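Weronika Malinowski answers the door with a roll of masking tape around her wrist like a bracelet, and she doesn't take it off the whole time I'm there. I've come to her place on Covell Street to talk about food containers. Yes, really! A friend heard her speak at the Jerau library in April and came home and threw out half a cupboard, and I wanted to know what on earth had been said.

"I didn't tell anyone to throw anything out," Weronika says when I bring this up. She's already filling the kettle. "I told them to take everything out and put it on the floor. What people do once they see it on the floor is their own business."

She spent 38 years in kitchens, the last stretch of them running the back of a catering outfit called Kozłowski, which did weddings and a lot of funerals. Now she helps people with their home kitchens, mostly by word of mouth. She charges a flat fee and brings her own sandwich.

I ask what she finds when she opens the container cupboard.

"Lids," she says. "Always lids. I had a man in Ilumdale with a drawer so full of lids it had stopped closing, and he'd just gotten used to walking around it. He had a bruise here." She points to her hip. "We matched up what we could and it took most of the morning — he was very cheerful about it, he kept shouting when he found a pair."

Her own shelf is a bit of a letdown if you're hoping for a magazine kitchen. It's plain tubs, stacked by size, lids standing up in an old dish rack next to them. She likes a squared-off tub over a round one because the round ones waste the corners of the fridge, and she's firm about this. I confess I have a set of round ones from my aunt. She pours the tea and lets that sit for a second.

"Use them for cookies," she says.

We get onto labels, which is where she really warms up (and where the tape comes in). At Kozłowski everything that went into the walk-in had a strip of tape with the contents and the day. She once worked out that in a busy month they'd gone through 1,416 strips. At home she does the same, only sloppier. Soup gets a label. Rice gets a label. Half an onion does not.

"People say, oh, I'll remember. And then it's two weeks later and you're standing there sniffing something brown."

And store stickers? I tell her I never get them off cleanly, there's always that gray gummy patch.

"Cooking oil, leave it alone for an hour, then dish soap," she says. "Or leave it on! My sister has tubs with the sticker still on from years ago. The soup doesn't mind."

She keeps about six tubs going at any time, and when a new one comes into the house, an old one goes out to the garage for screws or seed packets. I ask whether she ever breaks the rule. She looks over at the top of the fridge and laughs, and tells me we don't need to go into that.
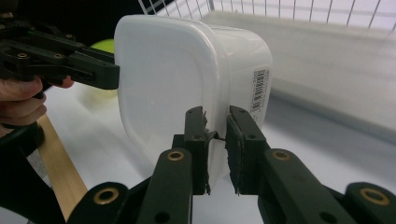
"The big white ones I can't say no to," she says, topping up my cup. "You can get a whole batch of pierogi dough in there, or a cut-up chicken, and it sits flat on the shelf." She had two of them once that went back and forth to her neighbor's for years, full one way and full the other, and she still isn't sure which of them started it. Then she wants to know how big my fridge is, and what's on the bottom shelf, and I find I'd like to change the subject.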